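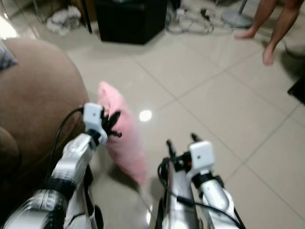 Tekia Porcelain Stair Tread, Bullnose Edge

Putberg series. Sold by the piece. Riser tile, landing tile and cove base are ordered separately.

The Tekia tread is a one-piece through-body porcelain tread with a rounded front edge and a grooved grip strip pressed into the top face before firing. The color runs the full depth of the body, so a chip at the nose shows the same color as the surface. Treads are made at the Clarkton plant and share a clay body with the rest of the Putberg series.

Dimensions
Length: 48″ nominal, 47 1/4″ actual
Depth, nose to back: 13″
Thickness: 1/2″ at field, 1 1/4″ at nose
Nose radius: 5/8″
Grip strip: 7 grooves, starting 1″ back from the front edge
Edges: rectified on both ends and at the back; nose is pressed, not ground
Weight: 27 lb per piece

Treads can be cut to length from either end. Cut ends will show a square profile at the nose. If the end of the stair is open, order the left or right return tread, which carries the bullnose around one short side. Left and right are given as seen by a person standing at the bottom and facing up.

Colors
Chalk (matte)
Wet Sand (matte)
Kiln Gray (matte)
Slate Blue (matte)
Oxide (matte, special order)

There is no gloss version of the tread. Putberg gloss wall tile may be used on the riser. The gloss and matte versions of the same color do not match exactly — the gloss reads slightly darker — and a sample of each should be laid side by side before ordering. Oxide is fired in small lots and carries more shade variation than the other four. Pull from several boxes when setting it.

Technical data
Water absorption: under 0.5%
Breaking strength: 605 lbf, tested on the field section
Frost resistance: resistant
Shade variation: V2 (Oxide: V3)
Wet areas: suitable, interior or covered exterior
Pool steps: not recommended below the water line

Substrate
Concrete stairs should be cured, clean and free of curing compound. Fill low spots before setting; do not build up with thinset. Wood stairs need a rigid tread with no movement between tread and stringer, covered with cement board or an uncoupling membrane rated for stairs. The tread is not a structural member. It must be fully supported from the back edge to the underside of the nose, with a maximum overhang of 1″ past the finished riser.

Setting
Use a polymer-modified large-format mortar. Back-butter every piece. Coverage must be at least 95%, with no voids under the nose. Lift one tread early in the job to check.

Set the riser first, then the tread, working from the bottom of the flight to the top. Leave 1/8″ between the back of the tread and the riser above and fill that joint with matching sealant. Do not grout it. Side joints against a wall are treated the same way.

Keep the grooves free of mortar and grout. Mask the strip with painter's tape before grouting and remove the tape while the grout is still soft. Dried grout in the grooves can be loosened with a nylon brush and a sulfamic acid cleaner. Do not use a wire brush or a putty knife.

Allow 24 hours before foot traffic and 7 days before moving furniture or equipment over the stair.

Cutting
Wet saw with a continuous-rim porcelain blade. Score-and-snap cutters will not work on this piece because of the change in thickness at the nose. Feed the nose into the blade first and slow down for the last 2″ of the cut. Ease the cut edge with a 200-grit diamond pad.

Care
Sweep or vacuum the grooves, then mop with a neutral cleaner. Wax and acrylic floor finish fill the texture and reduce grip. The body does not need sealing. Cement grout may be sealed.

Packing and ordering
Treads: 2 per box, foam between faces
Return treads: 1 per box
Boxes per pallet: 20
Lead time, stock colors: 5 business days
Lead time, Oxide: 7 weeks from deposit

Orders over 2,000 lb ship on a flatbed unless a liftgate truck is requested when the order is placed. Check all cartons before signing the delivery receipt. Nose damage in transit is covered if it is noted on the receipt. Installed material is not.

Order one spare tread for each flight. Later lots may not match in shade.

Returns are accepted on full, unopened boxes in stock colors, less freight. Cut pieces, return treads and Oxide are not returnable. The plant does not press Oxide in December, and orders for it placed that month start the following one.

Related items
Putberg riser tile, 7″ x 24″
Putberg landing tile, 24″ x 24″
Putberg cove base, 5″ x 24″
Kaczmarczyk aluminum edge trim for open stringers, satin or black

Samples are 5″ sections cut from the nose, so the groove profile and radius can be checked by hand. Specify color. For takeoffs from drawings, contact Yolanda Gallardo in the Clarkton office. Questions on substrates and mortar go to Teresa Kwiatkowski, technical desk.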